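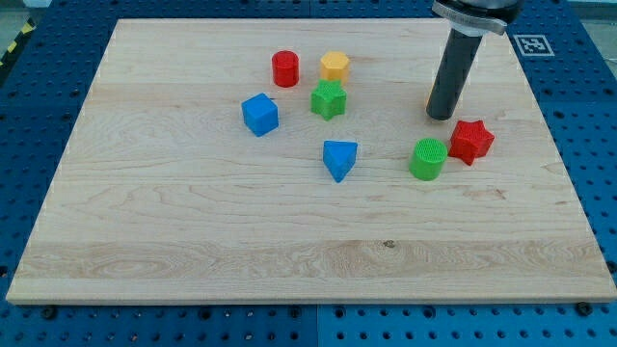 One visitor to our stall at the Grasside open evening wanted to know how anybody could put the yellow block with the stars, given that it hasn't got a point worth the name. It was a fair question and it took up most of our evening. Our reply at the time was that four people had done it and seemed quite calm about it. The longer reply is this report.

Putting Things With Other Things: an informal sorting study
Group project, second year, Borham College

Where the project came from

Our first proposal was about how students arrange their kitchen cupboards. This was turned down because it involved going into people's kitchens, and because two of the group live together and would have been studying each other. We kept the question and got rid of the kitchens. When a person is given a handful of objects and told to tidy them, what do they think tidy means?

We needed objects that carried as little baggage as possible. A tin of tomatoes already knows where it lives. A plastic star doesn't. The department had a tub of shape blocks in a cupboard in the Kang Room, left over from a module that no longer runs, and we were allowed to use them on condition that we put them back.

The materials

The blocks are chunky plastic solids in plain strong colours. There are cylinders, stars, a cube, a triangular prism and a hexagonal prism among them, in red, green, blue and a yellow that we will come back to. The surfaces have a faint texture, and the green cylinder has a fine grid on its top that several people stroked while thinking.

What we liked about the tub was how badly it matched. A shop-bought set would give you every shape in every colour, and the sorter would only have to choose between them. Ours has gaps. There is a red cylinder and a green cylinder. There is a green star and a red star, but the green one has five points and the red one has six. The cube is blue and so is the triangular prism, and they have nothing else to say to each other. The hexagonal block is on its own whichever way you look at it.

Everything was done on a large maple board. We chose it because the tables in the Kang Room are covered in old pen and we wanted something plain to work on. The board is pale with a soft wavy grain, and has a small dark knot near the middle of its lower part, which we thought wouldn't matter. See "The knot", below.

What we did

Sixteen people took part. They were other students, with a few staff from the floor below, and they were paid in biscuits. Each had up to 15 minutes. We scattered the blocks on the board in no order, read out the instruction, and then sat back and tried not to look interested.

The instruction was "Please tidy these up." It went through a good many drafts. "Sort these" made people ask by what. "Group these" made them ask how many groups. "Arrange these" produced, in a trial run on one of our own group, a face. "Tidy" was vague enough that people were mostly too embarrassed to query it.

When they had finished we asked them to explain the arrangement, and then asked for a different one, and went on until they ran out of ideas or patience. We timed each round with Hidatix, the free version, which plays a small fanfare when you stop the clock. We couldn't find out how to turn it off. People began to look pleased with themselves after each round, and we have to accept that this may have affected the results.

What happened: first arrangements

We expected colour to win and it did. Most first arrangements were by colour, done quickly, with the blocks pushed into loose clumps. The blue pair went together fastest. People who sorted by colour did not hesitate over a cube and a triangle sharing a patch of board, although when asked to describe that group nearly all of them said "the blues" in the tone of somebody introducing relatives.

A smaller number went by shape. These were slower and talked more. The two cylinders gave them no difficulty, and the trouble started at the stars.

The remaining few did neither. One built a tower. One put all of the blocks back into the tub, put the lid on and said "tidy". We discussed for some time whether to count this and decided that it was the most correct answer we received. It is recorded in our table as "other".

The star problem

Are a five-pointed star and a six-pointed star the same shape? We had assumed, when writing the method, that they were. Our form had a box marked "stars".

Most people agreed with the form and never looked twice. Three of them, however, picked both up, ran a finger round the points, and put them down again well apart. One said that calling them both stars was like calling a square and a rectangle both boxes. Another participant, on a different afternoon, said that this was precisely what a box was. We were sorry not to be able to introduce them.

What interested us was that nobody who had separated the stars could go back afterwards. Asked for a further arrangement, they would use colour, or size, or how friendly the blocks looked, but they would not put the two stars together on the grounds of being stars. By contrast, people who had started with the stars together were happy to split them later by colour and then reunite them. We think there is something in this about noticing a difference and not being able to un-notice it. Our tutor thinks there is something in it about our sample size.

The yellow problem

We had written "yellow" on the form for the hexagonal block. It is yellow in the way that some mustard is yellow. There is a proper orange in the tub as well, and roughly a third of people put the two side by side and called them the warm ones, or the orangey ones, or in one case the cheese.

By shape it fared no better. It was put with the cylinders by people who felt that six sides was most of the way to round. It was put with the cube by people who felt that flat sides were flat sides. And it was put with the stars, as our visitor at Grasside objected, by four people, who all gave some version of the same reason: it has corners going all the way round. One of them pointed out that the red star has six points and the hexagon has six corners, so that if you filled in the gaps between the points you would have one from the other. We tried this on paper and it works. That participant should probably have been running the project.

We had planned to leave the hexagonal block out of the analysis as awkward. In the end it is most of the analysis.

The knot

People used it. It is a small mark on a large board, and yet a good few arrangements were built in relation to it, with a line of blocks started beside it or a group placed so as not to cover it. One person put the blue cube squarely on top, and when asked why, said that it had been bothering them. Another treated the knot as an extra item and made it a group of one.

None of this was in our plan and we have no column for it. If we did the work again we would either use a board with no mark on it at all or put a mark on deliberately and pretend to have been clever.

Standing up and lying down

Tidying turned out to have a second half. Once the groups were made, most people went round again straightening: turning the cube so that it faced them, standing cylinders on their ends, nudging things level. Stars were the least obliging. Some people spent longer on this part than on the sorting, and three of them kept doing it while answering our questions, without seeming to know.

We timed only up to "I've finished", so all of this later fiddling is missing from the figures. It is our biggest mistake, and we would like the marker to see that we have spotted it.

Problems with the method

The biscuits ran out before the last few sessions and there is a visible drop in the number of arrangements people were willing to try. We do not claim that this is a finding.

One of us read the instruction in a sterner voice than the others. Participants who got the stern voice made straighter lines.

Most of our sample study design and are used to being given odd objects and asked what they think of them. We did try to get people from outside, which is partly why we took the stall at Grasside, but the open evening was too noisy for proper sessions and a small child went home with a block. It was returned.

We took almost 300 photographs of finished arrangements and labelled them by time of day, which seemed sensible in October and was no use whatever when we came to match them to the forms. A week of the project went on that. We would recommend writing a number on a bit of card and putting it next to the blocks.

What we would say if pressed

People tidy by the difference they notice first, and colour gets noticed first. If something doesn't fit, they seldom leave it on its own, even though nothing stops them. Out of all the first arrangements by shape, only one let the hexagonal block stand alone. Everyone else found it a home and then a reason, and we suspect in that order, though we didn't ask in a way that would show it.

For further work we would like to run the same thing with the hexagonal block taken out, to see which of the others becomes the awkward one. We have a bet on the triangular prism.

The blocks have gone back in the tub in the Kang Room. The form has been corrected and now reads "stars (discuss)".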